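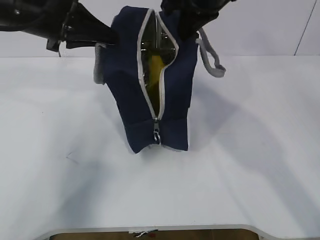

The Morning Round at Cell Two

How a two-arm packing station is kept in shape, one pouch at a time

By Amnuay Thammasiri

I came to the Claeys workshop in Plollimton on a Monday in November, at half past six in the morning, when the heating was still making its knocking sounds. I wanted to write about how a robot cell is looked after. I had read many articles about what such machines will do in ten years, and very few about who wipes them.

The cell has two black arms which reach over a white table. Its work is to handle soft bags. It holds a zippered pouch open by the upper corners, one gripper on each side, so that the contents can be checked or something can be added. A box keeps its shape when you take it. A padded pouch gives way under the finger, it leans, it turns a little, and the zipper goes where the cloth goes. For this reason the people at Claeys call the station a tailor's problem, although it was built by mechanics.

The technician on the early shift had agreed to let me stand beside her if I kept my sleeves away from the table. She had a list on a clipboard, in plastic, with a pencil on a string. The list is called the Rurum sheet, after the software that runs the two arms, but most of what is on it has nothing to do with software.

Cloth before metal

First she cleaned the gripper fingers. With the arms parked and the power to the joints locked out, she took a dry brush and went along the inner face of each finger, then a cloth with a small amount of alcohol, then the brush again. Lint is the great enemy here. It comes from every pouch, even a new one, and it makes a thin felt layer on the finger. You cannot see this layer unless you look from the side, but the grip becomes weaker, and the cloth begins to slide out of one hand while the other is still pulling.

She showed me the cloth after the left arm. It was gray. After the right arm it was much less gray, and I asked the reason. She said that the left arm does the first touch in most of the programs, and the first touch collects the dust.

Then came the bolts. There is one turn of the torque wrench for each of them, and it should click without moving. If it moves before the click, she writes it in the margin. In seven weeks the margin had only two notes, both for the same bracket on the left arm, and both in the same handwriting. "It is a bracket with a character," she said. She had put a paint line across the bolt head, so she can see from a distance if it turns.

The cable that hangs

I must say something about cables, because we spent more time on them than on anything else. A cable on an arm has to be long enough for the farthest reach, and so it is too long for all the other positions. In those other positions it hangs. If it hangs too low it touches the bag, and if it is tied too high the wrist pulls on it, and after some months the wires break inside the cover where you cannot see them.

The rule at Claeys is simple. After each change of a cable tie, the arm is moved by hand through its whole reach, slowly, and somebody watches only the cable. The technician did this while I held the lamp. She stopped at one place, moved a tie by the width of a thumb, and began the whole movement again from the beginning. It took a quarter of an hour. I had expected a more modern method, but she said that she had tried two and came back to this one.

Setting the pull

At eight o'clock the arms were powered again and the first pouch of the day was put on the table. It was navy blue with a pale gray zipper down the center and a loop handle at one side, and inside was a yellow object. This pouch is the reference, and it is used for setting only.

The pull is the distance that the two grippers move apart after they have closed on the cloth. When the pull is too small, the top stays closed like a mouth that does not want to eat. When it is too large, the tension goes down into the zipper and the pouch lifts from the table or tips over. The correct opening is wide at the top and becomes narrow toward the lower half, and the bag stays standing on its base.

The number for the pull is kept in a file, together with the position of each hand. The file for this pouch is now at version 121. I found this a very high number and said so. The technician answered that most of the versions are small: a new batch of cloth, a new pair of fingers, one summer when the air was humid and everything became softer. Old versions are not deleted. Last spring a batch came with thicker padding, and a setting from the previous year was right for it at the first try.

The loop handle gives its own trouble. It sits close to the corner where the right gripper takes hold. If the gripper closes on the handle as well, it feels a good firm grip and reports that all is well, but it is holding the wrong thing. So the right hand comes down a little more toward the center than the left one. This small difference looks like a mistake when you first watch it. A visiting engineer from Etton, the firm that supplies the fingers, once corrected it out of kindness, and the morning was lost.

What the table tells

The table is white on purpose. The arms throw soft shadows on it, and a technician with some experience can judge the height of a gripper from its shadow before she looks at the screen. White also shows dirt. Each streak is a question: is it from the rubber, from the bag, or from a finger that came down too low? She rubs it with an eraser, an ordinary one from a school set. If the mark returns at the same place the next day, she goes to look at the heights.

After the reference pouch, the cell runs a series of openings without any production goods. The sheet asks for 6 good ones after each other. If the fifth one slips, the count begins again from one. I liked the strictness of this. On the Monday of my visit the series was broken once, at the second pouch, where the left corner came free. The technician did not touch the software. She took the brush, cleaned the left finger again, and the next series was complete.

A notebook with 676 lines

Besides the plastic sheet there is a notebook, thick, with a soft cover, which belongs to the cell and never leaves the room. Every fault gets one line: the hour, the arm, what was seen, what was done. On my visit it had 676 lines. I was allowed to sit with it and a cup of tea for the time of the morning break.

I had thought that the faults would be electronic. A few of them are, mostly in the first pages, when the cell was new. The rest is about the material world. Thread around finger. Zipper pull turned backwards, caught on tape. Tie too tight after cleaning. Table moved by floor polisher, found at noon. That last line was underlined two times, and since then there are marks on the floor at the table legs.

The younger mechanics are asked to read the notebook before they are given the wrench. It takes them an afternoon. One of them told me he remembered very little of it, only that he should look for thread first. The technician, who was listening, said that this was enough for the first month.

At ten the production goods arrived on a cart, and she signed the sheet, hung the pencil back on its nail, and went to begin the same round at cell three, where the fingers were due for changing.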